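Wrinkles in fabric desk cover, and dust rag leaves red fuzz all over it

Asked in Home & Office > Furniture and Surfaces
3 answers | 210 views

Question

I share a back office with a few other people, and in November we finally covered the big work table. It's a white table, and before this it had the acoustics of a frying pan. Every dropped pen was a public event. So I ordered a light gray woven fabric by the yard from Festgate, the heathered kind that looks like an expensive sofa, and stretched it over the top.

I love it. It's quiet. My wrists are happy. But I have two problems.

First, it has a slight ripple near one corner that comes back every few days no matter how often I smooth it out. I used double-sided tape around the border, 62 inches on the long sides, and I pulled it as tight as I dared.

Second, cleaning. I've been wiping it with a red cloth from the supply closet and it leaves tiny red fuzz in the weave. On pale gray this looks like the table has a rash. A lint roller gets most of it. Then I wipe the table again, because I don't learn.

Is there a way to fix the ripple without peeling the whole thing off? And what do people clean these with? I'd rather not put glass or a vinyl sheet on top, I just got rid of the noise.

Answer 1 (9 found this helpful)

Ripple first. Tape creeps. It holds fine for a week and then the fabric slowly goes back to whatever shape it was on the roll, and the corner is where it shows. You don't have to peel everything. Lift the tape on the two sides that meet at the bad corner, maybe a foot each way, and steam that area lightly from a few inches up. Let it dry completely. Then pull diagonally, out past the corner, and press it back down with fresh tape. If you pull straight along one side you just move the ripple somewhere else, where it will annoy a different coworker.

If the tape sits on the top surface, think about wrapping the fabric over the edge and fastening it underneath. That takes more yardage, and I realize you may have already cut it. I wrapped mine with Stelico upholstery clips and it has stayed flat through two office moves.

On the fuzz: stop using the red cloth. I know that's not a sophisticated answer. Cotton sheds, new cotton sheds more, and a woven cover is basically a comb. Dry cleaning sponge (the soft rubbery kind sold for pet hair) in one direction, then a vacuum with the brush attachment on low. For spills, blot with something white. Always white, on pale fabric, for everything, forever.

Answer 2 (2 found this helpful)

just wash the cloth a few times, mine quit shedding after that. also who is stealing the good cloths from the supply closet, look into that

Answer 3 (13 found this helpful)

I'll disagree with Answer 1 on the steam, a little. Depends what your fabric is made of. Polyester blends will take it, but wool or anything with a glued backing can shrink or bubble, and then you'll miss your ripple. Find the fiber content before you aim anything hot at it. The Festgate listing should have it, or try a leftover scrap first.

I covered two tables at our Jardine office the same way and left one edge white on purpose, partly for looks and mostly because I measured badly. That strip turned out to be useful. Coffee goes there. Coffee has never once gone on the fabric, if you don't count the two times it did.

As for cleaning, I also own a red cloth, and I regret to report that I still use it. Mine is old enough that it has nothing left to shed. Dampen it, wring it out hard, and test it first on something white you don't care about. If pink comes off, it's a rag for the floor. The one I'd be careful of is a brand new one, which will bleed as well as shed, and red dye in a gray weave is a long conversation with a bottle of Dundby stain remover. Photo of ours, cloth included.

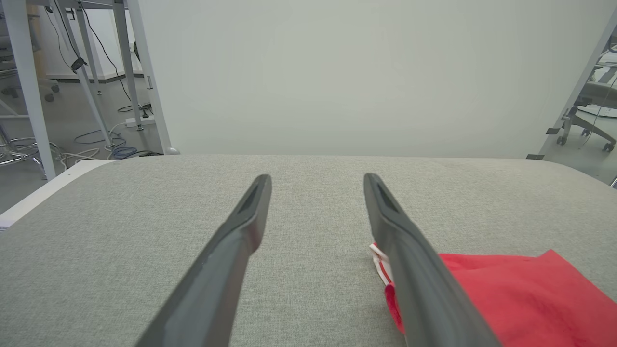
Jardine — Dec 7, 2020

Gray fabric, white edge down the left, guilty party in the corner. Ours is fixed with hook-and-loop strips along the back edge and tape everywhere else, so I can lift the back and re-stretch it when it starts to sag. I'd do it with strips on all the sides if I ever did it over. Tape leaves gum on the table and the gum collects crumbs.

One more thing for the original poster: don't pull it as tight as you dare. Tight fabric on a shared table gets leaned on, and it gives at the corners first. Snug is enough. The last bit of ripple you can cover with a keyboard.

Comment from the asker: It's a polyester blend, so I steamed it. Corner is flat so far. The red cloth has been moved to the kitchen, where it can shed on somebody else's problem.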